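Vondico Widens Its Two-Arm Tabletop Kit

Vondico has updated the Harkov, its tabletop manipulation kit for small labs and teaching departments. The new version ships with two arms, a camera at the wrist and a revised set of gripper fingers. Orders opened on 20 Mar 2021, and deliveries are planned for November.

The earlier Harkov was a single-arm product. Buyers who wanted a second arm had to bolt on another base, run a second controller and write their own timing code. The new kit puts both arms on one controller, and joint positions and camera images are stored with a common clock. For anyone recording demonstrations, that removes a tedious alignment step.

Vondico lists a payload of 400 grams per arm. That rules out most tools and full bottles, but it covers plush toys, small plastic parts and light packaging, the kind of objects the kit is meant to handle.

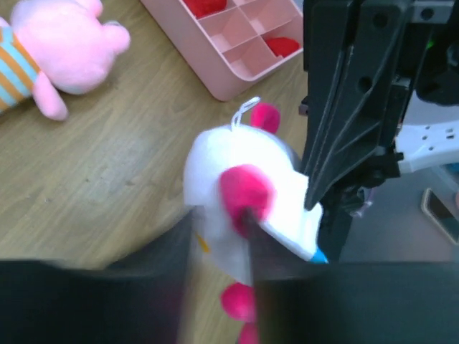 Soft goods are the harder part of that list. A rigid block has one width, and a gripper can close to it. Fabric and stuffing give way under load, so finger position says little about how firmly the object is held. The Harkov reads motor current at each gripper and lets the user set a ceiling on closing force in 16 steps. The lower settings suit plush. We found the top few too coarse for anything that compresses.

Handing an object from one arm to the other requires both grippers to hold it for a moment. The supplied routine, called Vundside, waits for a rise in current at the receiving gripper before the first one opens. It worked well at low speed. At full speed the release came early often enough that we turned it down and left it there.

Raili Saarinen, who manages the product at Vondico, says the delay is being reworked. "The threshold was tuned on rigid parts," she says. "Soft ones need a longer look at the signal."

The wrist camera runs at 50 frames per second. Its view is close and wide, and the fingers take up a good share of it. A fixed overhead camera is optional, and we would budget for one.

Software support is limited to Linux. The MacRitchie calibration plate is sold separately.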